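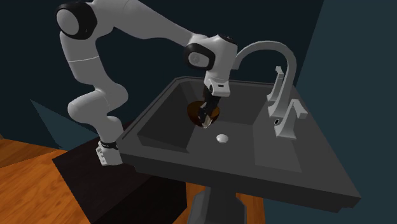

A dark grey pedestal sink in a computer-made scene.

Gasska to get public washrooms back before winter

The town of Gasska will reopen its public washrooms at Gunport Square in October, after they were closed for 6 months. The town council confirmed this in a short notice on the board outside the library. The doors will open at seven in the morning and close at nine in the evening.

The washrooms were closed in spring, when water came through the ceiling of the bakery which stands next to them. The first inspection found a broken pipe under the floor. The second one found that almost all the pipes on that side of the building were in the same condition. The council then decided to take up the whole floor and do the work one time properly, even if the people of the market had to wait longer.

The waiting has not been easy for everybody. The stallholders on the square start to unload before five, and for the whole summer they had to walk to the bus station, where the toilets open only at half past six. Some shops let them use the staff toilet, but not all of them could. In summer 1,007 residents signed a letter asking the council to put temporary cabins near the fountain. Two cabins came, and they were placed behind the fish hall, which many people found too far and too dark.

"I am selling vegetables here for nineteen years and I have never seen so many people ask me the same question," said Jahangir Matubbar, who has a stall on the corner of Gazi Street. "They don't ask the price of the onions. They ask where is the toilet, and I must send them across the big road." He said that the older customers began to come less often, and that a few of them now send a grandchild with a list.

The work is done by Zoment, a building firm from the other side of the river. It has replaced the pipes and the drains, and the walls have been tiled up to the height of the shoulder. The tiles above the door, with the blue fishes, have been kept. They were taken down one by one and washed, and the broken ones will be shown in the entrance of the town museum. According to the council, the new rooms have 6 cubicles, and one of them is wide enough for a wheelchair and a second person. There is also a changing table for babies on both sides, the men's and the women's. Before, there was only one, and it could not be locked in the upright position.

Water use was a subject of long discussion in the council. The old taps were often left running, and in the last full month before the closing the meter showed 3,140 litres more than in the same month one year earlier. The new taps stop by themselves after some seconds. A few members wanted to ask for a small coin at the entrance, as it was in the past, but the proposal did not pass. The use stays free for everybody, also on market days.

Not all is ready yet. The lamp over the steps still has to be connected, and the ramp on the Gazi Street side is waiting for its handrail. Until the handrail comes, visitors with wheelchairs and prams are asked to use the entrance from the square. The two cabins behind the fish hall will stay until the end of the first week - after that they go back to the rental firm.

The council is still looking for a person to clean the rooms in the afternoon, between two and nine. Those who are interested can ask at the town hall, ground floor, second window. The bakery, which had its own ceiling repaired during the summer, is open at its normal hours.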